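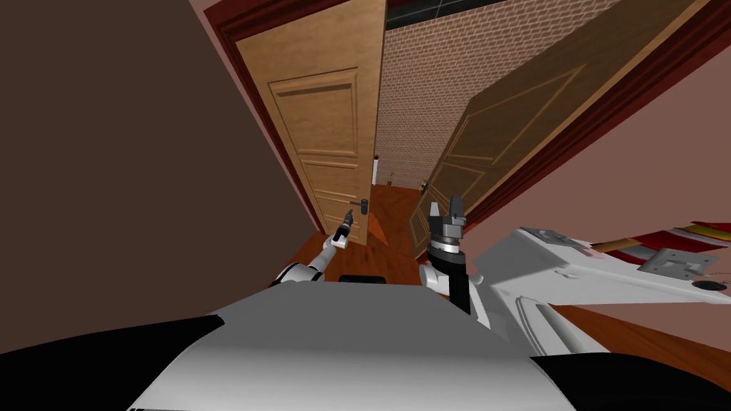
Double doors in the simulator, left one partly open, right one wide open.

21/01/2024

Day 14 of the Drirnum trial. The license runs 20 days, so I have less than a week to decide if we pay for it or go back to the old simulator.

Spent the whole morning on doors. Wondimu wants the door package looked at before anything else, as it's the part that costs extra and the part Udberg will ask about. I loaded the two-arm model and put it in front of the double doors with the lever handle. The first load took long enough that I made coffee. After that it was quick.

Ran 166 attempts on the left door with the stock settings. The log says 97 opened. Most of the failures are the same one – the gripper comes up under the lever, touches it, and slides off the end. I think the friction value on the lever is too low. Changed it by hand in the settings file and the next batch looked better, but I stopped it early to go to lunch so I can't put a number on that.

The doors themselves are good. They swing with some weight, and you can set the hinge stiffness for each one. The recessed panels are real geometry and the arms do bump into the edges of them. In the Itska demo last year the doors were flat slabs and you could tell. I also like that the two doors don't have to match. I set the left one light and the right one darker, and it took a minute.

Things I don't like, for the write-up:

The camera drifts into a tilt when the base turns near a wall. I've had the door frame running diagonally across my screen half the day. There is a reset key but it also resets the arms.

The dark wall on the left gets hardly any light. I added a lamp and it did nothing to it.

The manual covers single doors only. For double doors it says "see examples" and the examples folder has one file in it, with comments in three languages.

Wrote to support about the tilt. Got an answer from Oľga Matoušek in under two hours, which was faster than I expected. She says it's known and there is a fix due by the end of January. She also sent me a friction table for handles that isn't in the download. Asked her why it isn't in the download. No answer to that yet.

Price is still the problem. The quote is $1,986 per seat per year with the door package in it. Sveva says we need two seats and I say one, and we went over it again at lunch and got nowhere. Chun-yin thinks Ó Briain got theirs for less but he doesn't know what they signed up for. I'll ask for a quote on one seat and see.

Tomorrow: same doors with the new friction table, then the right arm. I've only used the left one so far and the right has just been standing there with its fingers open. If there's time, import our own gripper – Hiu-tung has the model ready and says the file is clean.

Need to remember to back up the logs before the trial runs out.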